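Search this blog
Go

Third and One in Dorham

I have followed the Dorham Millers for most of my adult life, and in that time I have seen them try every way there is to gain one yard. They have thrown it. They have run the quarterback. Once, against Flallstead, they lined up a tackle as a receiver and he was so pleased to be out there that he jumped offside. What they had never done, until Satish Kandasamy came along, was hand the ball to a large man and let him fall forward.

Kandasamy retired last month and the local paper gave him four inches beside the tire ads. I think he deserves more, so you're getting it from me.

He came to the Millers from Hebden, where he had been a wrestler and, by his own account, a fairly bad sprinter. He was a fullback in a league where half the teams had quit using one. His first season he had 191 yards, and people in my section of the bleachers decided he was a waste of a jersey. I was one of them. I said it loudly, too, and his aunt was two rows down.

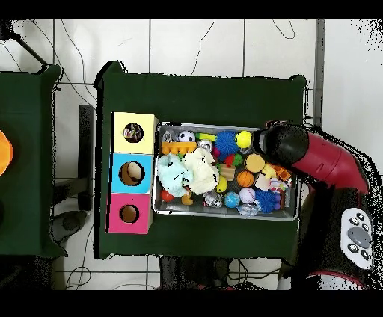 Page last edited: Sunday, 9:40 p.m.

The thing my section missed was where those yards came from. He never got the ball at midfield. He got it on third and one, or at the goal line, with eleven people on the other side who knew perfectly well what was coming. His longest run that year was nine yards, and he looked lost for the last five of them.

Then Dinesh Murthy took over as head coach. Murthy had a playbook you could have folded into a shirt pocket, and the first page was Kandasamy left. The second page was Kandasamy right. Opposing fans found this very dull, and I can tell you it is much less dull when your team is the one still holding the ball in the fourth quarter.

The next year he went for 874 yards, almost all of it in pieces too small to show on the highlights. The game everybody brings up is Plidmont, the playoff in the sleet, when he carried on fourth down twice on the same drive and got it by the length of the ball both times. The Plidmont coach asked for a measurement on the second one. Then he asked whether the chain was the right length. I have a lot of respect for that question.

He had his faults. He could not catch. Murthy threw him exactly 2 passes in his whole time here, and the second one hit him in the face mask and was intercepted, and that was the end of our passing game out of that formation. He also fumbled in the final at Hebden, in front of everybody he went to high school with. I drove home from that one with the radio off.

I've seen it argued that any decent back would have done the same behind that line. Maybe. The Millers have tried three since his knee went, all of them faster, and we are back to throwing it on third and one. Last week we threw it out of bounds. The guy next to me stood up, looked at the field for a while, and went to get a pretzel.

The home opener is in July against Flallstead. They're giving out a poster of him at the gate, and I plan to get there early, find the aunt, and say something I should have said years ago.

1,247 views
Shares: 12

3 comments

millersfan_row9
The Plidmont spot was short on the first one and you know it. Still counts.

Gail P.
It was the third quarter when he fumbled at Hebden, and we still had time to win. Everybody blames the fumble and forgets the two missed field goals.

oldguard64
His aunt moved to the other side of the field, by the way. Section C. Bring a pretzel.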